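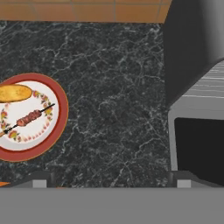
Journal > Small Days > Learning Tagalog

2023-05-12
by Milagros Aquino

476 words. I added up my flashcards tonight while the rice was cooking, and that's where I am with Tagalog after all these months! I started in December, the week after my aunt's birthday, when everybody at the table was laughing at something Gerardo said and I was laughing too, half a second behind, with no idea what the joke was. I've been laughing half a second behind since I was a kid. So I went home and bought a notebook (green, too small, already falling apart) and wrote "tubig" on the first page because it was the one word I was sure of.

Today was class day. There are usually five of us, but Zulkifli had a cold, so it was me, Thaís, the other Milagros and a very quiet guy who is learning for his in-laws. Yes, two Milagroses. Milagros Ortuño got there first and I am "Mila A." on the sign-in sheet forever, and I'm fine with it (mostly).

We did verbs again. Oh, the verbs. You don't just say you're buying fish, you have to decide whether the sentence is really about you or really about the fish, and then the verb changes its whole outfit to match. "Bumili ako ng isda." Fine. "Binili ko ang isda." Also fine, but now it's the particular fish and everybody is looking at the fish. Thaís grew up with Portuguese and she kept trying to find some rule from there that would help, and there isn't one, and we both got the giggles so badly that we had to start the page over. Mr. Malabanan waited for us. He's a patient man. He has been saying "isa pa" (one more) to me since January and I don't think there has ever been only one more.

What I did get right was the little word "na." I dropped "kumain ka na ba?" into the break without thinking about it, have you eaten yet, and Mr. Malabanan answered me in Tagalog and just kept going! I caught maybe half. Something about soup, something about his sister, something about a bus. But I answered him, and he answered that, and it was a conversation. A small lopsided one. I was so pleased with myself that I left my umbrella under the chair. 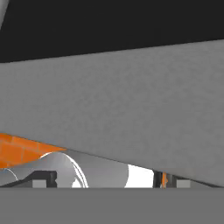

Later, after dinner

Called my aunt to show off. Big mistake, she talks like a train. I had my sentence all ready, and she said I sound like a radio announcer from before she was born, very proper, very stiff. Apparently people don't say half of what's in my textbook. She told me to say "kumusta na" and quit making speeches. Then she made me repeat "ngayon" until I stopped putting a hard g in the middle. It's the same sound as the end of "sing," which I can do all day at the end of a word, but put it at the front and my mouth just refuses. I practiced in the shower with "ngiti" and "ngipin." Smile, tooth, smile, tooth. The neighbors must love me.

She also said my mother used to hate speaking it on the phone when we were little, in case it held us back at school. I didn't know that. I wanted to ask more, but by then she was on to the price of mangoes and there was no getting her back. I'll try again when I see her in person. I might even try it in Tagalog, if I can work out which verb I need for asking somebody about something. There are at least two and I've mixed them up every time.

For next week

- Ten new cards a day, no skipping and then doing 80 in one sitting like last time
- Redo page 17, the one with the fish
- Write a half page about my family, past tense only
- Call the school about the umbrella

Thaís wants us both to get to 2,000 words before we're allowed to buy the big dictionary. I've already looked up what it costs and where they have it, so we'll see how long I hold out. Bed now. Tulog na ako, or matutulog na ako, I can never remember, and I'm too sleepy to look it up.

3 comments
17 shares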